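작업실 이전 및 정리 기록 사진

2026-07-06 정리

도리스(Doris) 작업실을 옆 건물 2층으로 옮기면서 찍은 사진을 공간별로 모았다. 도리스는 종이 포장재와 소형 인쇄물 견본을 만드는 작업실이다. 비우기 전의 옛 방에서 시작해 새 방의 벽과 바닥, 가구, 수납, 창가 순서로 올렸다. 촬영 순서와 게시 순서는 일부 다르다. 가구 배치는 에스테베스(Esteves)에서 맡았고 선반과 서랍 부속은 트렐리스(Trelis) 것을 썼다. 사진 설명의 치수는 모두 밀리미터 단위다.

옛 작업실

01. 출입문 쪽에서 본 방
이사 준비를 시작하던 2월의 모습. 왼쪽 벽을 따라 종이 상자가 쌓여 있고 가운데에 재단용 테이블이 있다. 이 테이블은 새 작업실로 가져가지 않았다.

02. 재단용 테이블
합판 상판에 칼자국이 깊게 나서 위에 고무판을 덮어 썼다. 고무판은 그대로 쓸 수 있어 말아서 따로 보관했다.

03. 종이 선반
평량별로 나누어 둔 선반. 이름표가 여러 번 덧붙어 있다. 맨 아래 칸은 규격이 섞인 자투리 종이를 넣던 곳으로, 이사 전에 절반 넘게 버렸다.

04. 개수대 옆
풀과 붓을 씻던 자리. 벽 타일 줄눈에 잉크가 배어 있다. 건물 관리 사무소와 협의해 타일은 교체하지 않고 세척만 하고 나왔다.

05. 공구 걸이
타공판에 자, 칼, 롤러를 걸어 두었다. 타공판은 떼어 왔지만 새 벽에는 달지 않고 수납장 문 안쪽에 맞추어 잘라 썼다.

06. 창고 칸
문을 열었을 때의 모습. 포장용 완충재와 반품된 견본이 함께 들어 있다. 정리에 가장 오래 걸린 곳이다.

짐 싸기

07. 상자 표기
상자 긴 면과 짧은 면에 모두 내용물을 적었다. 한쪽에만 적으면 쌓았을 때 글씨가 보이지 않는 경우가 많았다.

08. 종이 묶음
큰 종이는 상자에 넣지 않고 하드보드 사이에 끼워 끈으로 묶었다. 모서리에는 골판지를 접어 대었다.

09. 잉크와 풀
액체류는 뚜껑에 랩을 한 번 감고 닫은 다음 세워서 담았다. 남은 양이 적은 통은 같은 색끼리 합쳤다.

10. 칼과 날
날은 분리해 금속 통에 넣고 손잡이만 천 주머니에 담았다. 쓰던 날은 전용 수거함에 버렸다.

11. 견본 보관함
지난 작업의 견본을 연도별로 나눈 보관함. 같은 견본이 여러 장인 경우 한 장만 남겼다. 접착제가 누렇게 변한 것은 사진만 찍고 폐기했다.

12. 나사와 부속
가구를 분해하면서 나온 나사는 가구별로 지퍼백에 넣어 해당 판재에 테이프로 붙였다. 한 봉지에 모아 담았던 선반 하나는 조립할 때 나사를 다시 맞춰 보느라 시간이 걸렸다.

13. 버리는 것 모음
복도에 내놓은 폐가구. 철제 의자와 휜 선반널, 바퀴가 빠진 수레가 있다. 스티커를 붙여 다음 날 수거했다.

새 방, 들어가기 전

14. 빈 방 전체
문을 열고 들어가 바로 찍은 사진. 전에 쓰던 사람이 벽에 남긴 못 자국이 창 옆에 몰려 있다. 천장 조명은 중앙에 하나만 있었다.

15. 실측
벽 길이를 재는 모습. 기둥이 튀어나온 부분 때문에 가구가 들어갈 수 있는 폭이 도면보다 좁았다. 치수는 바닥과 허리 높이에서 각각 재어 작은 쪽을 기준으로 삼았다.

16. 바닥 테이프
가구 자리를 마스킹 테이프로 표시했다. 의자를 뒤로 뺐을 때 지나갈 수 있는지 확인하고 통로 쪽 선을 한 번 고쳤다.

17. 콘센트 위치
벽 아래쪽 콘센트. 가구 뒤로 가려지는 것은 연장선을 미리 빼 두었다. 사용하지 않는 구멍은 덮개를 씌웠다.

18. 문과 문틀
문이 안쪽으로 열려서 문 뒤 벽은 쓸 수 없다. 문 손잡이가 닿는 곳에 고무 받침을 붙였다.

벽과 바닥

19. 못 자국 메우기
퍼티를 채우고 마른 뒤 사포로 갈았다. 넓게 패인 곳은 한 번에 채우지 않고 나누어 발랐다.

20. 초벌 칠
첫 번째 칠을 마친 창 쪽 벽. 메운 자리가 얼룩처럼 비쳐 보인다. 두 번째 칠을 하고 나서는 눈에 띄지 않았다.

21. 색 비교
후보로 고른 흰색을 판지에 칠해 창가에 세워 둔 사진. 노란 기가 있는 색은 종이 색을 볼 때 방해가 되어 제외했다. 칠은 무광으로 했다.

22. 걸레받이
떼었다가 다시 붙인 걸레받이. 가구가 벽에 닿는 구간은 떼어 둔 채로 두었다. 나중에 가구를 옮길 경우를 생각해 떼어 낸 조각은 창고에 보관 중이다.

23. 바닥 청소
접착제 자국을 긁어낸 뒤의 바닥. 기존 바닥재를 그대로 쓰고 가장자리가 들뜬 장만 갈았다. 새로 간 장은 색이 조금 밝다.

24. 보양지
가구가 들어오기 전에 깔아 둔 보양지. 문에서 창까지 이어지는 동선에는 두 겹으로 깔았다.

가구 반입

25. 계단
승강기에 들어가지 않는 판재는 계단으로 올렸다. 꺾이는 부분의 벽 모서리에 담요를 대었다.

26. 포장을 푼 판재
벽에 기대어 놓은 선반 측판. 긁힌 곳이 있는지 한 장씩 확인한 뒤 조립 순서대로 세웠다.

27. 선반 조립
바닥에 눕혀 조립하고 세웠다. 천장까지의 여유가 넉넉하지 않아 측판 위쪽을 잡고 비스듬히 일으켜야 했다.

28. 벽 고정
선반 위쪽을 벽에 고정하는 브래킷. 선반을 세운 다음 위치를 표시하고 잠시 앞으로 빼서 구멍을 뚫었다.

29. 다리 수평
조절 발을 돌려 수평을 맞추는 중. 창 쪽 바닥이 약간 낮아 그쪽 발을 더 내렸다.

30. 종이 서랍
트렐리스 서랍 레일을 넣은 평판 서랍. 안쪽 폭은 676이다. 큰 종이를 말지 않고 넣으려고 이 폭으로 주문했다.

31. 서랍 안
칸막이 없이 쓰는 서랍과 칸막이를 넣은 서랍을 번갈아 두었다. 칸막이 없는 쪽에는 전지를, 나머지에는 재단한 종이를 넣는다.

32. 낮은 수납장
깊이 505의 수납장. 작업대 옆에 둘 것과 문 옆에 둘 것을 같은 깊이로 맞추어 나중에 서로 바꿔 놓을 수 있게 했다.

33. 의자
옛 작업실에서 쓰던 의자는 좌판 천만 갈아서 가져왔다. 바퀴는 바닥이 긁히지 않는 것으로 바꾸었다.

조명과 전기

34. 천장 조명
중앙 조명을 떼고 레일을 단 모습. 조명 방향은 가구를 모두 놓은 뒤에 맞추었다.

35. 클리저 조명
클리저(Cliser)의 막대형 조명을 선반 아래에 달았다. 종이 서랍을 열 때 안쪽까지 빛이 들어간다.

36. 스위치
창 쪽과 안쪽 조명을 따로 켤 수 있게 나누었다. 스위치 위에 작은 이름표를 붙였다.

37. 전선 정리
벽을 따라 내려오는 전선을 몰드에 넣었다. 몰드는 벽과 같은 색으로 칠했다.

38. 멀티탭 자리
바닥에 두던 멀티탭을 선반 뒷면에 붙였다. 청소할 때 걸리지 않고 플러그를 뽑기도 쉽다.

39. 인쇄기 전원
소형 인쇄기는 전용 콘센트에 꽂았다. 전원선이 통로를 가로지르지 않도록 인쇄기를 기둥 쪽으로 돌려 놓았다.

작업대와 벽 쪽

40. 상판 재질 고르기
견본 판에 풀과 잉크를 묻혀 하루 둔 뒤 닦아 보았다. 색은 종이 견본을 놓고 비교하기 쉬운 흰색으로 정했고 광택이 강한 것은 뺐다.

41. 모서리
사람이 자주 지나는 쪽의 모서리를 손으로 만져 보며 확인하는 모습. 거친 부분은 고운 사포로 한 번만 문질렀다.

42. 벽과 상판이 만나는 곳
밝은 회백색 벽에 흰 상판의 뒤쪽이 맞닿아 있다. 왼쪽의 흰 유닛은 윗면이 상판보다 조금 낮아 보이고, 둘 사이로 좁고 어두운 틈이 남는다.

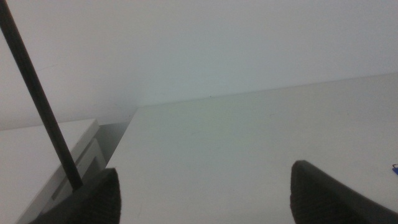
수납 채우기

43. 종이 옮겨 넣기
묶어 온 종이를 풀어 서랍에 넣는 중. 자주 쓰는 것은 허리 높이 서랍에, 무거운 판지는 아래쪽에 넣었다.

44. 이름표
서랍 앞면 오른쪽 위에 같은 크기로 붙였다. 종이 이름과 평량, 결 방향을 적는다. 거래처 이름은 적지 않기로 했다.

45. 문 안쪽 타공판
잘라 낸 타공판을 수납장 문 안쪽에 단 모습. 자와 롤러는 이쪽에 걸고, 칼은 뚜껑이 있는 통에 넣어 선반에 둔다.

46. 풀과 붓
붓은 털이 위로 가게 세워 말린다. 풀통 밑에는 닦기 쉬운 쟁반을 깔았다.

47. 완충재 칸
부피가 큰 완충재는 선반 맨 위에 올렸다. 내리기 쉽도록 손잡이가 있는 자루를 쓴다.

48. 자투리 상자
자투리 종이를 모으는 상자는 3개만 두기로 했다. 색지, 흰 종이, 판지로 나누고 가득 차면 그 안에서 골라 버린다.

49. 견본 보관함
연도별로 꽂은 보관함을 선반에 다시 올렸다. 빈자리는 앞으로 들어올 견본을 위해 오른쪽에 몰아 두었다.

창가와 개수대

50. 건조대
인쇄한 종이를 말리는 선반. 직사광선이 들지 않는 벽과 창 사이에 놓았다.

51. 블라인드
빛을 고르게 퍼뜨리는 밝은 천으로 달았다. 낮에 색을 볼 때는 절반만 내린다.

52. 개수대
새 작업실의 개수대는 옛것보다 좁다. 큰 통을 씻을 때는 복도 끝 공용 개수대를 쓴다.

53. 젖은 도구 놓는 곳
개수대 옆에 물 빠지는 받침을 두었다. 종이를 다루는 자리와는 선반 하나를 사이에 두고 떨어져 있다.

54. 쓰레기통
종이, 일반 쓰레기, 날 수거함을 문 가까이에 나란히 놓았다. 날 수거함은 벽에 고정했다.

남은 작업

55. 문 뒤 벽
아직 쓰지 않는 벽. 얇은 달력이나 일정표 정도는 걸 수 어 있어 보고 결정하려고 한다.

56. 선반 뒤쪽 틈
기둥 때문에 생긴 틈이 남아 있다. 긴 종이 관을 세워 두는 자리로 쓰다가 불편하면 판으로 막을 예정이다.

57. 입구 표지
옛 작업실에서 떼어 온 표지판. 글자 칠이 벗겨진 곳을 손보고 3층 안내판과 같은 높이로 달기로 했다.

58. 복도에서 본 문
표지를 달기 전의 문. 택배는 문 오른쪽 선반에 놓으면 된다.

사진 사용 안내

이 페이지의 사진은 작업실 기록용으로 올린 것이다. 가구 배치나 치수를 참고하는 것은 자유이며, 사진을 다른 곳에 옮겨 실을 때는 도리스 작업실로 먼저 연락하면 된다. 표지판을 단 뒤의 입구 사진은 같은 페이지에 이어서 올린다.

이전 글: 종이 서랍 치수 정하기
다음 글: 옛 작업실 가구 나눔 목록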